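[sketau-dev] Re: plate grasp planner picks the wrong rim
From: Margaux Hervieu
Date: 2022-12-12

Ingvild Moen wrote:
> I merged the rim sampler into Mokine and the planner still likes
> to come in over the far side of the plate. Out of 1152 candidates
> it kept 85, and most of those want the wrist somewhere I wouldn't
> put my own. Is this the cost function or is it me?
>
> Also, can someone say whether the head view and the side view are
> supposed to agree on where the table is? Mine differ by enough
> to matter.

It's the cost function. It may also be you, but I read the diff and the cost function got there first.

The sampler treats the rim as a clean circle, so every point on it looks equally lovely. Then the wrist term kicks in and punishes whatever it met last. I logged 1412 candidates on the gray plate with your branch and threw out 788 of them on reach alone, before collision checking even got out of bed. We should be filtering on reach first. Lundgren did it that way, and we all laughed at Lundgren for being slow.

Head view with the gray plate held by the rim, then the side view with it flat on the table:
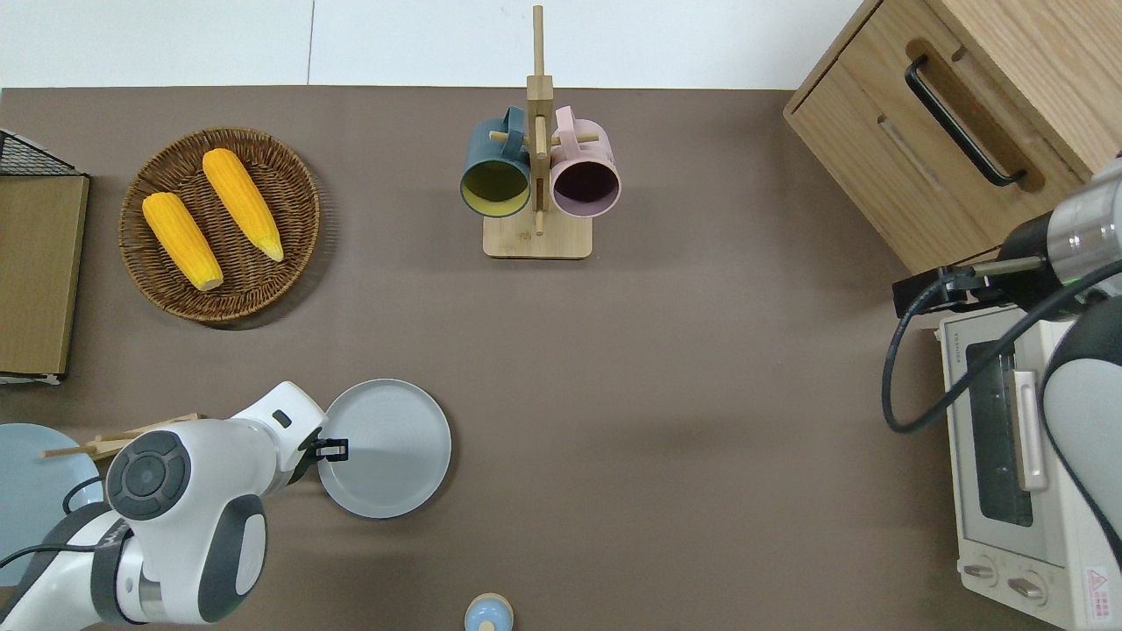
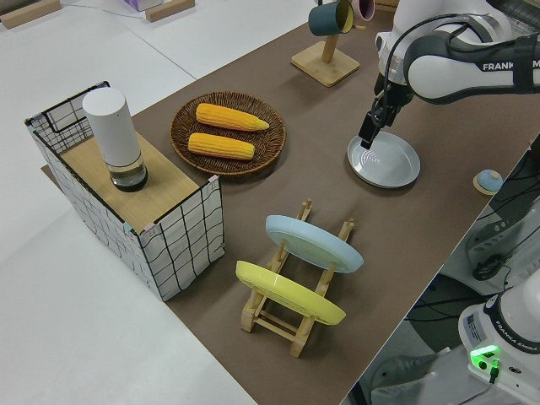
What I'd like to change, in order:

1. Reach filter before anything else. Patch is on my branch, it's short, please be rude about it.

2. Tilt. The held-plate model assumes the plate stays level once the fingers close. It does not, and the collision shape we carry along is a flat disk with great confidence and the wrong angle. I want to re-fit the plane after the grasp and attach that instead.

3. Table height. To answer your second question: yes, they are supposed to agree. Check which calibration file you load. The Lillden launch script still points at the one from June, and it will not say a word about it. I lost an afternoon to this and then found my own name on the commit.

4. The segmenter merges a plate with whatever is next to it if the colors are close. I have no fix. I have a threshold, and the threshold has opinions. If you want to try the depth edge idea again I won't stand in the way.

Don't touch the gripper width for now. It's hard-coded in two places and they disagree, but the planner reads the one that works.

Can you rerun your set with item 1 only and send me the log? The whole log please, not the bit you like.

Margaux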